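Teaching by hand, badly
Posted 9/15/18

I have spent the week putting slippers away by remote control. At home I step over mine. The Zurum people want 300 good runs before they train anything, and a good run means the operator didn't hesitate, backtrack or say a word the microphone shouldn't have.

Hesitating is my specialty. You move your own arm, the robot's arm follows a moment later, and in that moment you have already decided it isn't listening and moved again. My first 19 tries went in the trash folder. 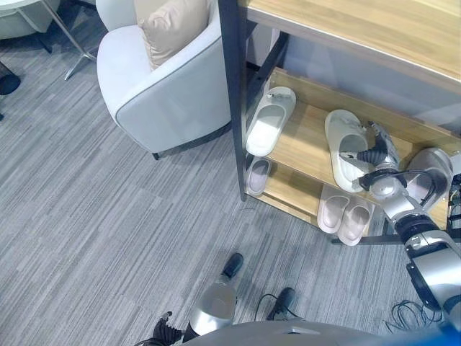
White slide in the gripper, middle shelf. Its partner is at the other end.

Slides are the easy ones, I'm told. A wide strap, a thick sole, plenty to hold. What gets me is letting go. I open the fingers the way I would drop a sock, and the log wants a clean release with a pause after it.

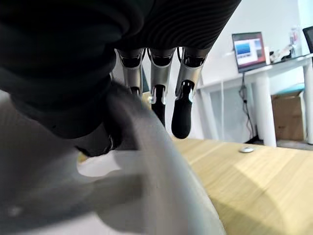
The wrist view is supposed to help with all this, and it does once you stop trying to steer by it. I keep it on the left screen and glance over only when I'm close. Clernik, the software we used in January, made you pick one view and live with it – I don't miss it.

Current score is 7 keepers in a row, my record. Tomorrow we switch to the soft pairs and I expect to lose it by lunch.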